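Week 6 notes: picking a policy from simulated wrist views

Okay, so last time we left off with Helmut Oltmanns's question about why I keep going on about rendering when the course is about grasping. Fair! My short answer is that the policy only knows what its camera knows, and in Lovolard (our simulator) the wrist camera mostly looks at the hand itself, plus a plain pale surface.

The method first. We train on 3,380 simulated episodes and change the lighting and the hand's material from one episode to the next. Then we test on 190 episodes with looks the network never saw. Same arm, same motions, same reward. I call the fixed-look version Perus and the mixed-look version Fikre, and both names will show up in your homework files.

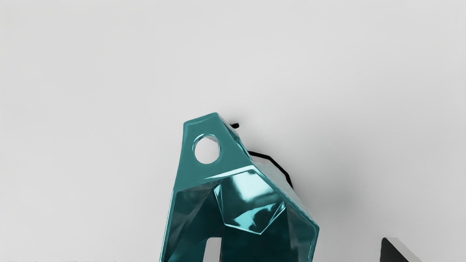
Now, a glossy teal material is a pain for a small network. The highlights slide over the facets when the wrist turns, and the network happily treats a moving highlight as a moving object. Perus did this a lot (I spent most of February blaming my own reward code for it). Shadows give you the same kind of trouble, only softer.

So what did we get? Fikre learned slower for the first 1,000 updates and I nearly killed the run. After that it caught up, and on the unseen looks it dropped far fewer parts than Perus did. On the looks both had trained with, I couldn't tell them apart.

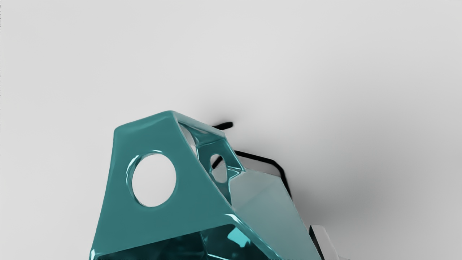

A quick word on holes and see-through parts. If background shows through the hand, a depth estimate made from color alone can jump there, so we mask the hand before computing depth. The mask comes free from the simulator. On the real Werkano arm you have to build it from the joint angles, and it will be off by a few pixels. Grow it a little and move on.

For the homework, train both versions for almost 400 updates, plot the two curves on the same axes, and tell me where you think they'd cross. Bring the plots even if they look ugly. We'll start next time with masks.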